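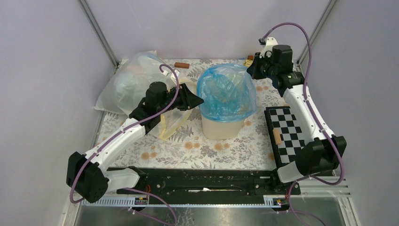
双臂工位上的套袋任务,白桶与蓝色袋子

打印本页 | 用电子邮件转发

招聘:机器人操作评测研究员(2 名),Ferkon 双臂操作组

发布日期:2025-11-02

我们要招两个不太容易被演示视频打动的人。

Ferkon 双臂操作组今年的主要工作是一个叫 Rurnorero 的方法。简单讲,它在模仿学习得到的策略外面加了一层阶段判断:策略每走一段,由另一个网络估计任务进行到哪一步,再决定继续、重试还是退回。做柔性物体的人都知道,塑料袋这类东西没有稳定的形状,抓一下就变样,单靠一个端到端策略很容易在某个褶皱前面来回磨蹭。Rurnorero 的设想是让系统知道自己在磨蹭。

设想听上去合理,内部的数字也好看。问题是数字好看的速度比我们理解它的速度快。组里有人认为可以投稿了,我(这份招聘由我起草,有意见找我)认为还早。双方各让一步,结果就是这两个岗位。

一、我们现在知道什么,不知道什么

训练数据是 600 条遥操作示教,任务全部来自我们自己的任务集 Trandari,内容以袋子和容器为主:撑开袋口、把袋子套进桶里、往袋里放东西、从袋里取东西。对照策略叫 Karimi,结构与 Rurnorero 的底层策略相同,只去掉阶段判断那一层。两者用同一批示教训练,在同一个工位上测试。

上一轮评测一共跑了 300 次。现场记录的结论是 Rurnorero 明显优于 Karimi。之后我们让没有参加开发的同事重新看录像打分,其中有 124 次的判定与现场记录不一致,或者看录像的人写了“无法判断”。

请把这个数字读两遍。它并不说明方法无效,也不说明现场打分的人不老实。现场打分的人能走近看,能看到录像里被手臂挡住的地方。可是如果这么多次运行的结果要取决于打分的人站在哪里,那么“明显优于”这四个字目前不值多少钱。在没有弄清楚之前,我不会在这份招聘里给出成功率,面试时也不会给。

我们还不知道下面这些事。

阶段判断到底学到了什么。它可能学到了袋口是否撑开,也可能只学到了时间:示教里撑开袋口通常发生在前段,那么网络只要数着步数,就能在验证集上拿到很体面的准确率。我们做过一次打乱时间的检查,做得很粗糙,结果两边都能解释。

提升来自哪里。Rurnorero 允许重试,Karimi 不允许,于是前者平均用时更长。给 Karimi 同样的时间,让它失败以后从头再来,差距还剩多少?这个实验没有认真做过。老实说,它应该是最先做的实验。

换一块桌布会怎样。我们的桌面铺着一块有叶子和小圆花的布,示教和测试都在上面完成。有人觉得花纹能防止策略依赖纯色背景,我觉得同一块花布照样可以被记住。两种说法都没有数据。

换一种袋子会怎样。手头的袋子有透明的、半透明的,也有蓝色的,薄厚不一。透明袋对相机极不友好,反光多,边缘难找。目前的分数没有按袋子拆开报告,所以一个在蓝色袋子上表现好、在透明袋上表现差的策略,可以和一个处处平庸的策略得到同一个平均值。

二、“成功”怎么定义,这是岗位的核心

拿“把袋子套到桶上”来说。袋口翻过桶沿,大家都同意这算一部分。翻过多少?一侧翻过去、另一侧掉在桶里,算不算?袋子套上了,里面鼓着一大包空气,往里放东西时会被顶出来,算不算?机械臂松开以后袋口慢慢滑下去,以哪一刻为准?

我们现有的评分表只有一行:“袋子已套好”。写这一行的人就是我。

拿“往袋里放东西”来说,麻烦更多。物体进了袋口,可是压在袋子的折边上;物体确实在袋里,可是夹爪抽出来的时候会把它带出来;物体看上去在袋里,其实隔着一层透明塑料躺在袋子后面。最后一种在录像里特别难分辨,复核时“无法判断”的批注有不少是冲着它来的。

下面这张是同一工位上处理半透明袋子时的情形。左夹爪在袋子敞开的部分上方,旁边的袋子里露出一块蓝色的东西,右夹爪指着袋子下侧的开口,桶敞着,里面是空的。我拿它问过组里几个人:阶段判断此刻应该输出什么?有人说“放入”,有人说“取出”,还有人说得先看前后几秒。我觉得第三个回答最诚恳,但它对一个只看少量帧的网络来说是个坏消息。 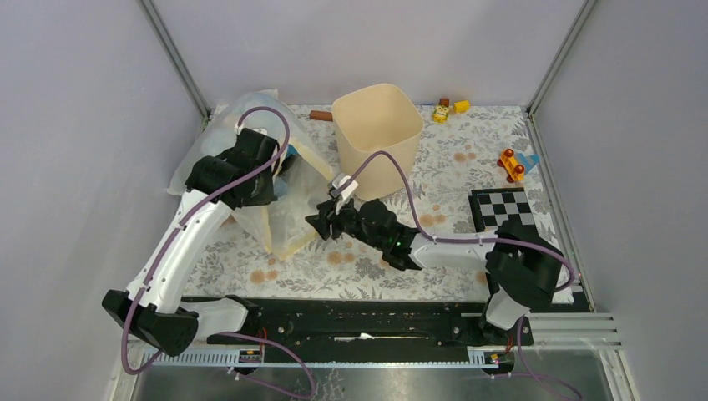

三、你要做的工作

重写评分标准。每个任务拆成能够单独核对的条目,写明什么时候看、从哪里看、看不清时怎么记。“无法判断”必须是正式选项,并且要单独统计,不能在汇总时悄悄并到任何一边。

设计并执行一轮盲评。执行实验的人不知道当前跑的是 Rurnorero 还是 Karimi,打分的人也不知道。这比听起来难。两种策略的动作风格不同,会重试的那个看几次就能认出来。怎么处理,需要你拿主意。可以只给打分者看终态,也可以让对照组加上一个随机触发的重试;各有各的毛病,我们希望听到你选哪一种、放弃了什么。

给 Karimi 一个公平的机会。同样的时间预算,同样的复位次数,同样仔细的调参。做新方法的论文里,对照组常常是在投稿前一周才有人照顾的。我们也有这个倾向,请你来当它的家长。

事先写好分析方案。主要指标、停止规则、剔除标准,都在第一次运行之前定下来并存档。机器故障怎么算也要提前写。过去我们把“线缆挂住导致中断”一律剔除,可是线缆会不会挂住和手臂怎么动有关,剔除它可能恰好帮了动作幅度大的那个策略。

亲手复位。每次运行前,袋子要重新摆放。人的手会在不知不觉中把袋子摆成“好抓”的样子,尤其是在跑自己喜欢的方法时。目前复位全凭手感,没有协议。揉成一团再松开是一种办法,从固定高度丢下去是另一种,你也许有更好的。这部分劳动重复而枯燥,占工作时间的比例不小,请不要以为会有别人替你做。

写出结果。无论方向如何,评测报告都会公开,由你署名。如果结论是阶段判断没有可测量的帮助,报告就照这样写。这一条已经写进岗位协议,我要求写进去的,因为口头承诺在投稿季不太可靠。

四、你不用做的工作

不用开发新策略。想训练模型的人请看我们的其他岗位,这里给不了你那种满足感。

不用拍宣传片。组里偶尔有人需要一段漂亮的连续运行视频,那是他们的事,不归评测管。

不用替方法辩护。方法的作者会在每次例会上辩护,嗓门也够大。你的职责是让辩护变得必须带证据。

五、我们想找什么样的人

有过真实机器人实验的经历。仿真经验也有用,但你得知道真机上一个下午可以怎样被一个松动的接头浪费掉。双臂经验更好,没有也能学。

懂基本的实验设计和统计。你应当能解释为什么同一次摆放下连续跑的几次不能当作独立样本,也应当能看懂一个很宽的置信区间在说什么,并且不为它难过。

写得清楚。评分标准要让没见过这个任务的人照着做,两个人做出来的结果还得差不多。我们会在面试里考这个。

能和人当面意见不合而不伤和气。你会经常告诉同事,他们三个月的成果暂时不能写进摘要。

学历不设门槛。硕士、博士、做过几年实验室技术工作的人,都请投。上一位把复核意见写得最有用的人,专业是食品检验。

六、可能让你打退堂鼓的地方

工位只有一套,开发组也要用,排期会有冲突。目前的规矩是评测开始以后开发组不得改动硬件和相机位置,这条规矩执行得还可以,谈不上完美。

遮挡是个老问题。手臂一伸进来,袋口往往就看不见了,而袋口恰恰是最需要看的地方。加相机会改变观测条件,如果只给打分者用、不给策略用,又会遇到安装位置和干涉的问题。我们没有现成答案。

任务集 Trandari 是自己定的,评测也在自己家里做。外人有理由怀疑,我也怀疑。我们打算把任务说明和全部运行录像一起公开,让别人重新打分。这能减轻一部分疑虑,减轻不了“任务是照着方法的长处挑的”这一条。你如果愿意在入职后往任务集里加几个让 Rurnorero 难堪的任务,会得到我的全力支持,以及别人勉强的支持。

还有一点,样本量大概率不够。按现在每次复位和运行所需的时间,要把所有任务、所有袋子、两种策略都跑到能下结论的程度,排期会长得没人批准。所以必然要取舍,必然有些问题写成“本次未能回答”。接受不了这句话的人,会在这里过得很痛苦。

七、待遇与时间

全职,合同期一年,可续。续签与否和评测结论的方向无关。薪资按研究员级别执行,具体数额在第一次面谈时告知,不用你先报价。工作地点在实验室现场,写作和分析的日子可以在家,跑实验的日子不行。

另外我们还招少量录像打分者,按次计酬,远程即可,不要求有机器人背景,没有反而好。想参加的请在邮件标题里写明“打分者”,我们会寄一份练习材料。练习材料里有几段连我们自己也没有达成一致,你的答案和我们的不同不会影响录用,理由写得含糊会。

八、怎么申请

请寄来以下材料:

简历,两页以内。

一份你参与过的实验的失败记录。论文里的“局限性”一节不算,我们想看当时的笔记、邮件或者复盘。涉及保密内容可以涂掉。

一页纸的评分标准,任务是“用两只手把一个塑料袋套到桶上”。请自己在家套几次再写。写完以后找一个人照着你的标准看你套,给你打分,把你们意见不合的地方附在后面。

不需要推荐信。不需要求职信,尤其不需要说明你对我们的成果多么感兴趣,成果是否成立正是要请你来查的。

申请在十一月内接收,收齐一份看一份。入选者会到现场待一天,看几次运行,独立打分,然后和开发组的人对一对。那天你打的分会留下来,作为评测者一致性的第一批数据,我们会事先征得你的书面同意。

联系人:Ngan-ling Fu,Ferkon 双臂操作组,评测负责人

打印本页 | 用电子邮件转发

读者评论

拧螺丝的阿坤
复核对不上那么多次还敢写出来,佩服。但我想问录像复核用的是几个机位?如果只有一个固定机位,那这个不一致里有多少是遮挡,有多少是标准含糊,拆得开吗?拆不开的话,重写评分表也救不了。

Ngan-ling Fu
回楼上:目前拆不开。复核者写“无法判断”时没有要求填原因,这是表格设计的错,也是我的错。新一轮会把“看不见”和“看见了但不知道算不算”分成两栏。机位情况会在公开材料里逐次注明。

白菜帮子
让 Karimi 从头再来那个对照,建议再加一个:按固定间隔强制重试,完全不看画面。我们组以前做抽屉任务时加过,结果和“聪明”的重试打平,那篇稿子就没投出去。

雨天不出门
照着要求在家套了几次垃圾袋,叫我室友打分。她说第三次不算,因为我用了下巴。请问标准里要不要写明禁止使用下巴?已投打分者。

LQ_实验台
说点不中听的。评测负责人和方法作者同组,合同也由同组出,“续签与结论方向无关”写得再清楚,人还是要一起吃午饭的。真想独立,就把硬件借给别的单位跑。

Ngan-ling Fu
回 LQ_实验台:同意,正在谈。谈成之前先把自己家里能做的做了。午饭的问题我没有办法。

路过的统计助教
事先存档的分析方案会和招聘结果一起公开,还是等实验做完?如果等做完,请至少先公开一个带时间戳的校验值。另外“同一次摆放连续跑几次”那句很好,打算拿去给学生讲。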